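Sowerby Hardwax Oil, Clear Satin

Item 1023
Sizes: half pint, quart, gallon
In stock, ships in 2 business days

Sowerby is a one-component hardwax oil for indoor wood that gets used every day. It is sold for tabletops, desks, shelves, bench seats and stair treads. The blend is made from plant oils and hard waxes and dries to a low satin sheen. It soaks into the top layer of the wood and leaves a thin coat of wax on the surface, so a worn patch can be recoated without sanding the whole piece.

The clear version adds very little color to oak and ash. On pine it brings out a light yellow tone that deepens over the first year. If you want pale wood to stay pale, order Sowerby White Tint (item 1000) and use it for the first coat only, then finish with clear. Two coats of White Tint will look chalky in the grain.

Coverage

One quart covers a large dining table twice on planed hardwood. Softwood takes more on the first coat. End grain takes a lot more, and should be coated first and topped up while you work on the rest.

Before you start

Sand to 150 grit on floors and treads and 180 on furniture. Going finer than 220 closes the surface and the oil will sit on top and stay tacky. Vacuum, then wipe with a dry cloth. Old varnish must come off completely. Old oil can stay if it is sound and clean, but wash it first with Clisteo Wood Soap and let it dry overnight.

Stir the can well. The matting agent settles on the bottom and a can that has not been stirred will dry shiny at first and dull at the end of the job.

Applying

Work at normal room temperature with a window open. Put on a thin coat with a white pad or a short bristle brush, along the grain. Wait 15 minutes and wipe off everything that has not soaked in. Leave overnight. The second coat should be thinner than the first.

Light use is fine after a day. Keep water, rugs and tablecloths off for a week.

Rags with oil on them can heat up and catch fire on their own. Lay them flat outdoors to dry or keep them under water in a metal can with a lid.

Care

Wipe spills when you see them. Clean with a damp cloth and a little Clisteo Wood Soap. Do not use ammonia, bleach or scouring powder. Kitchen tables usually want a fresh coat once a year, shelves much less often.

Customer notes

"Did a birch desk and two shelves with one quart and had some left. The smell was gone by the third day." Glenys Beddoe

"Good finish, but the lid on the gallon is hard to close again once there is oil in the rim. I pour mine into jars." Rhun Watkins

Goes with

Brolia White Pads, pack of 2
Clisteo Wood Soap, concentrate
Drarkura Sanding Sponge, 180 grit

Returns

Unopened cans can be returned within 30 days. Tinted cans are mixed to order and cannot be returned. Cans ship by ground only, and we do not ship oil to Alaska or Hawaii. 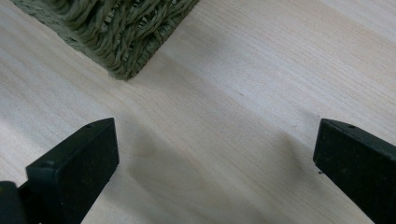
Orders of six gallons or more go out on a pallet and need someone at the address to sign for them. Call the order desk before noon if you need a pallet to leave the same day.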